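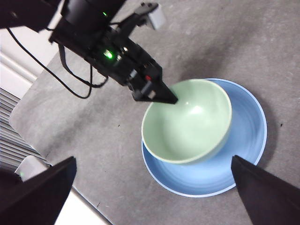

What does the Vinel kit include for $895?
The price covers one pair of replacement gripper fingers, a wrist camera with its bracket, the cable set, and a 15-month license for the Mikamar control software. The arm itself is sold separately.

Flovine opened orders for the Vinel tableware handling kit on Wednesday, June 30, 2021. The kit is an add-on for two-arm benchtop systems and is meant for labs and small kitchens that want to test the stacking, unstacking and moving of dishes without building their own end-of-arm tooling. A two-arm system needs two kits. Flovine does not offer a discount on the second one.

The fingers are black and tapered toward the tip. Flovine says the shape was chosen for thin rims, where a broad flat pad tends to push the dish before it closes on it. They attach with three screws and fit the standard Vinel flange. Owners of the older Ngubane flange need an adapter plate, which was still listed as out of stock when orders opened.

The camera sits at the wrist and looks forward past the fingertips. Video from each wrist is recorded together with joint positions and finger opening, and Mikamar saves all of it in one file per run. A run can be replayed at reduced speed, and single steps can be edited without recording the whole task again. The software does not yet export to other formats. Flovine has that planned for the next release but has not given a date.

The reference task in the manual is a bowl resting on a plate. One arm approaches the bowl at the rim while the other holds position at the near side of the plate. The manual treats the off-center bowl as the normal case, and the operator is told to leave it that way before starting.

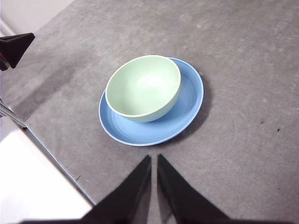

Peadar Heffernan, who tried a pre-release set in May, said that mounting the fingers was simple and that calibration was the slow part. He wrote that the two wrist cameras have to be calibrated one after the other, that the software gives no warning if the second is skipped, and that he would wait for an update before buying a set for daily use.

Flovine has confirmed the missing warning and lists it under known issues. Until it is fixed, the manual advises checking the calibration page for both wrists before each session.

Other limits are set out in the data sheet. The fingers are not rated for dishwasher cleaning and should be wiped down by hand. Glazed surfaces under strong overhead light can confuse the rim detection, and Flovine recommends a diffuse source and a matte work surface. Clear glass is not supported. Cutlery is not supported either, although the fingers will close on it.

Replacement fingers can be ordered in pairs without the camera. Sunita Maurya, product manager for Vinel, said the company expects the tips to wear first on systems that run all day and that the wear should be judged by inspection. No service interval is given in the manual.

After the 15 months are up, Mikamar goes on opening and replaying saved runs, but recording new ones requires a renewed license. The renewal price has not been published. Warranty on the hardware is 2 years and excludes damage from contact between the two arms.

Orders ship in the sequence received. Customers who took part in the May trial can keep their pre-release fingers and pay only for the camera and software.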